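Cup library opens at the Lacroix hall

From August, anyone hiring the hall can borrow reusable cups instead of buying disposables.

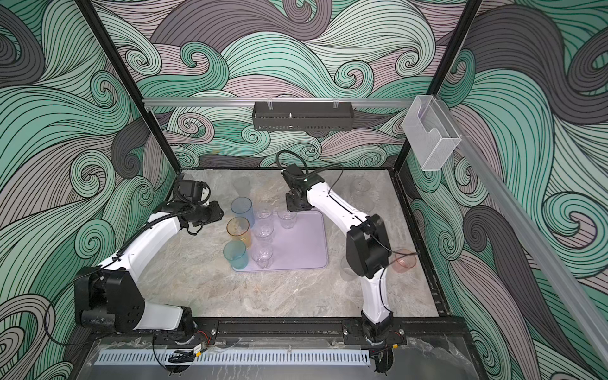

The library starts with 300 cups, bought with a $2,000 neighbourhood grant (we spent $1,738, and the rest will go to replacements). Borrowing is free for bookings of up to 200 guests. Cups come in mixed colours – blue, amber and teal among them – so please don't ask for a matching set. Rinse them before you bring them back and we'll run them through the dishwasher.

To book, leave a note for Huguette Maillard at the hall office before 4 p.m. Lost cups are $2 each. Plates may follow next year.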